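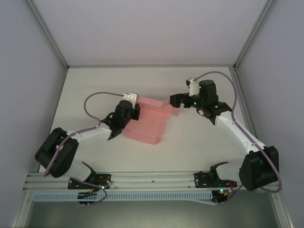 タオルと布巾の洗い方・たたみ方・しまい方

2019年7月 改訂

家で使うタオル、布巾、ハンカチを、洗うところから棚に戻すところまで順に書きます。以前エルトモントのカツカという小さな宿で洗濯場を担当していて、そのときの手順を家庭用に直したものです。前の版ではたたみ方だけを載せていましたが、洗い方と干し方についての問い合わせが多かったので、今回まとめて書き直しました。シーツと寝具カバーは手順がかなり違うため、このページでは扱いません。

用意するもの

洗濯用洗剤(粉でも液体でもよい)
酸素系漂白剤の粉末
洗面器かバケツ
物干し竿、または平干しのできる台
メジャー
平らな机か作業台

柔軟剤はリストに入れていません。使いたい場合は後の項目を見てください。

分ける

最初に、用途で分けます。台所の布巾、顔と体を拭くタオル、床や掃除に使うものは一緒に洗いません。家族が少なくて一度に洗う量が足りないときは、洗面所のタオルとハンカチを一緒にするくらいは構いません。掃除用の布だけは別にしてください。

次に色で分けます。白、淡い色、濃い色と分ければ十分です。買ったばかりの濃い色のものは、最初の2回は単独で洗います。赤系と紺は色が出やすく、淡いピンクのタオルはもともと色が薄いぶん、ほかの色が移ると目立ちます。心配なら、端を濡らして白い布で押さえてみてください。白い布に色がつけば、まだ単独で洗ったほうがよいものです。

タグの確認もこの段階で済ませます。綿と麻ならほとんど同じ扱いで問題ありません。マイクロファイバーの布は綿の糸くずを拾うので、綿のタオルとは別にします。拾った糸くずは乾いてから手で取るしかなく、かなり手間がかかります。

しみの下処理

しみのあるものは洗濯機に入れる前に処理します。全部の布を見る必要はなく、分けているときに気づいたものだけで結構です。

油のしみは、食器用洗剤を少量つけて指でなじませ、ぬるま湯で流します。ごしごしこするとパイルが寝てしまうので、押してなじませる程度にします。

紅茶、コーヒー、果物の汁は、酸素系漂白剤をぬるま湯に溶かして漬けます。量は容器の表示に従ってください。漬けたまま一晩置く人もいますが、表示の時間を過ぎたら引き上げます。色柄物はその前に、目立たない端で色落ちを試します。

血のしみは水で洗います。湯を使うと固まって落ちにくくなります。

口紅やファンデーションは油のしみと同じやり方で落ちることが多いです。落ちきらないときは、乾かさずにもう一度繰り返します。いったん乾燥機にかけてしまうと、残ったしみはまず取れません。

塩素系漂白剤は、白い綿のもの以外には使わないでください。また、酸性の洗剤と混ぜると有害なガスが出ます。宿ではそもそも塩素系を置いていませんでした。

洗う

洗濯槽に入れる量は、軽く押さえて上に余裕が残るくらいにします。タオルは水を吸うと重くなり、詰め込むと布どうしがこすれて毛羽が立ちます。縦型で水量が選べる場合は、自動で出た水量より一段多くします。ドラム式の場合は、入れる量のほうを減らしてください。

洗剤は表示の量を守ります。多く入れてもきれいにはならず、すすぎきれない洗剤が残ってごわつきの原因になります。水の硬い地域では粉末のほうが落ちがよいことがあります。

すすぎは2回。すすぎ1回でよいと書かれた洗剤でも、タオルに限っては2回にしています。肌の弱い人が使うタオルは3回でもいいでしょう。

脱水は短めにします。長くかけると繊維がつぶれ、しわもつきます。水が垂れない程度まで落ちていれば干せます。冬場など乾きにくい時期には、いつもの長さに戻して構いません。

脱水が終わったら、すぐに出します。洗濯機の中に置いておくとにおいが出ます。出かける前に回すなら、終わる時刻を帰宅に合わせて予約しておくのがよいと思います。

柔軟剤について

タオルと布巾には、ふだんは使いません。柔軟剤は繊維の表面を覆うので、手触りはよくなりますが水の吸い方が落ちます。食器を拭く布巾には特に向きません。

どうしても硬さが気になるタオルには、たまに使う程度にします。すでに水をはじくようになってしまったタオルは、柔軟剤なしで何度か洗うと戻ってきます。戻りが悪いときは、40度くらいの湯に酸素系漂白剤を溶かして漬け、いつもどおり洗ってください。

干す前に振る

干す前に、タオルの短い辺を両手で持って大きく振ります。上下を持ち替えてもう一度振ります。これで寝ていたパイルが起き、乾いたあとの手触りが変わります。洗濯の手順の中でひとつだけ習慣にするなら、ここを勧めます。

布巾とハンカチは振ったあと、机の上か手のひらの上で四隅を軽く引き、形を整えます。端の縫い目が縮んで波打っているときは、縫い目に沿って少しずつ引きます。斜めに引くと布が歪み、たたむときに角が合わなくなります。

干す

バスタオルは竿にかけるとき、前と後ろの長さをずらします。ぴったり半分で掛けると内側どうしが触れて乾きません。前を長く、後ろを短くして、そのぶん空気が通るようにします。

フェイスタオルはピンチで短い辺を留めます。長いものと短いものを交互に並べると風が抜けます。布巾も同じです。

直射日光は、白いものには問題ありません。色のあるものは褪せるので、陰に干すか裏返します。真夏に長く出しておくと、白いものでもごわつきます。乾いたらすぐ取り込んでください。

室内干しでは、布の間隔を広めにとり、扇風機の風を下から当てます。壁際より部屋の中ほどのほうが早く乾きます。浴室の換気扇だけで乾かす場合、扉は少し開けておきます。

乾燥機を使う人は、完全に乾く少し手前で止めて、残りを室内で干すと縮みにくくなります。フィルターの掃除は毎回です。タオルは糸くずが多く、前の回のくずが残っていると乾く時間が目に見えて延びます。

乾いたかどうかの見方

表面が乾いていても、端の縫い目とループのところには水分が残ります。取り込むときは真ん中を触らずに、縫い目の重なった角を指でつまんで確かめます。少しでもひんやりするなら、まだ早いです。

生乾きのまま棚に入れると、その一枚だけでなく上下に重なったものにもにおいが移ります。迷ったら椅子の背にでも掛けて、もうしばらく置いてください。

たたむ前の準備

たたみ方を決める前に、棚の寸法を測ります。先に棚を測り、その奥行きに合わせてたたむ大きさを決めると、後でやり直さずにすみます。

うちの棚は幅74センチ、奥行き31センチです。バスタオルは奥行きに収まるように長さを決め、フェイスタオルはその横に並べています。以下のたたみ方はこの棚を前提にしていますが、奥行きの浅い棚なら、最後にもう一度折るか、巻いて立てる方法に変えてください。引き出しの場合は、たたんだものを立てて入れることになるので、奥行きより高さのほうを測ります。

作業する台は、布を広げても端が垂れない広さがあると楽です。ベッドの上でたたむと柔らかくて角が出ません。食卓を使うなら、一度拭いて乾かしてからにします。
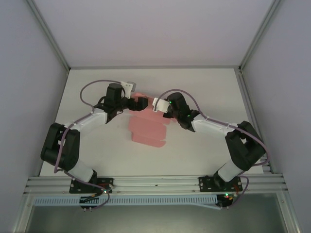

バスタオルのたたみ方

1 タオルを裏を上にして広げ、手のひらで中央から外へ向かってなでて、空気としわを抜きます。

2 長い辺どうしを合わせて、縦に細長く折ります。角を先に合わせてから、折り目を押さえます。

3 短い辺を持ち、反対の短い辺に合わせて半分に折ります。

4 折り目のほうから三つ折りにします。棚の奥行きより長くなるときは、四つ折りに変えます。

5 輪になっている側を手前に向けて棚に入れます。端が奥に隠れるので、一枚だけ引き出しても隣が崩れません。

厚手のタオルは、三つ折りにすると内側に入る部分が余って膨らみます。内側の面をほんの少し短く折っておくと平らになります。

フェイスタオルのたたみ方

短い辺どうしを合わせて半分に折り、もう一度同じ向きに折ります。最後に三つ折りにすると、立てて置ける大きさになります。引き出しに入れるなら、この形が扱いやすいです。

洗面台の横の籠に入れておく場合は、縦に細長く折ってから端から巻きます。巻き終わりを下に向けて並べてください。きつく巻くとパイルがつぶれるので、手を離しても開かない程度で止めます。

布巾のたたみ方

布巾は薄く、角がずれやすいものです。半分に折るたびに折り目を手で押さえ、角が合っていることを見てから次に進みます。

四つに折ったところで、使う場所に合わせて形を変えます。引き出しなら、さらに三つ折りにして立てる。棚に積むなら、四つ折りのままで構いません。掛けて使う布巾にループがついているときは、ループが外側の角に出る向きでたたんでおくと、取ってそのまま掛けられます。

麻の布巾は、乾ききる前にたたんで手で伸ばし、もう一度開いて乾かすとアイロンがいりません。完全に乾いてからついたしわは、霧吹きで湿らせて同じことをします。

ハンカチのたたみ方

綿の薄いハンカチは、アイロンをかけてからたたみます。かける向きは布目に沿って縦か横です。斜めに動かすと正方形が歪みます。縁から先にかけ、次に中央をかけます。

四つ折りにして、さらに細長く折るか正方形のままにするかは、ポケットや鞄の大きさで決めてください。タオル地のハンカチはアイロン不要です。

角が合わないとき

何度折っても角が合わないときは、布そのものが歪んでいることがあります。広げて、四隅のうち短くなっている対角の方向を軽く引きます。湿っているときのほうが直りやすいので、乾いたものは霧吹きを使います。

縫い目が縮んでいる場合は、完全には直りません。縮んだ辺を内側に折り込めば、外から見える面はそろいます。古いタオルの多くはこの状態です。気にせず使っています。

途中でずれに気づいたら、最後まで折ってから直そうとせずに、一度全部開いてください。手順を途中まで戻すより、最初の折りからやるほうが早く終わります。

形がいびつな布、たとえば古いTシャツを切って作った掃除用の布などは、たたまずに籠か袋にまとめます。そろわないものをそろえようとしても時間がかかるだけです。

子どもと一緒にたたむ場合

小さい子にはフェイスタオルか四角い布巾を渡します。バスタオルは腕の長さが足りません。台の上に広げるところまで大人がやり、「角と角を合わせる」とだけ言って任せます。できあがりが多少ふくらんでいても、そのまま棚に入れて大丈夫です。

しまう

洗ったものは列の端に足し、使うときは反対の端から取ります。棚に積む場合は、山を一度持ち上げて洗ったものを下に入れます。同じものばかり使うことがなくなり、傷み方がそろいます。

棚いっぱいには詰めません。指が入るくらいの隙間があると出し入れがしやすく、湿気もこもりません。洗面所の棚のように湿気の多いところでは、扉を昼のあいだ開けておくとよいでしょう。防虫剤は綿と麻には必要ありません。

来客用のタオルは、使わなくてもときどき洗います。うちでは1月と夏に一度ずつ出して洗い、入れ直しています。長くしまったものは折り目が黄ばむことがあるので、入れ直すときに折る位置を少しずらします。

においが取れないとき

乾いているときは何ともないのに、濡れるとにおうタオルがあります。洗剤や皮脂が残っている状態です。次の順で試してください。

まず、洗濯機の掃除をします。槽の汚れが原因なら、タオルだけ処理してもすぐに戻ります。槽用の洗浄剤を使い、糸くずフィルターとゴムのパッキンも拭きます。

次に、湯と酸素系漂白剤で漬け置きします。湯は熱めにしますが、タグの上限温度を超えないようにします。引き上げたら、そのまま洗濯機でいつもどおり洗います。

布巾なら、白い綿か麻のものは鍋で煮る方法もあります。大きめの鍋に水と少量の粉石けんを入れ、布巾を沈めて火にかけ、弱火でしばらく煮ます。アルミの鍋は石けんで変色するので、ホーローかステンレスのものを使います。冷めてから取り出し、よくすすいでください。吹きこぼれやすいので、そばを離れないこと。

ここまでしてにおいが残るものは、掃除用に回します。

取り替えの目安

年数では決めていません。水を吸わなくなった、端がほつれて糸が長く出る、向こうが透けるほど薄くなった、というあたりで下ろします。ほつれだけなら、糸を引っ張らずにはさみで切り、縫い目をミシンか手縫いで押さえればまだ使えます。パイルが一本だけ飛び出しているときも、引かずに根元で切ります。

下ろしたものは半分か四分の一に切って、床拭きや靴の手入れに使います。切り口はそのままだとくずが出るので、気になる人はまつり縫いをしてください。

補足

前の版に、読者のドロッチャ・ケレメンさんから、バスタオルを先に三つ折りにして細くしてから半分にたたむほうが棚で安定するという連絡をもらいました。試したところ、薄手のタオルではそのほうがよく、厚手では真ん中が盛り上がりました。薄手のものを主に使っている方はそちらでどうぞ。

浴用の大判タオルと、フードつきの子ども用タオルのたたみ方は別のページにあります。バスマットは裏にゴムがついているかどうかで洗い方が変わるので、タグを見て、ゴムつきのものは乾燥機に入れないでください。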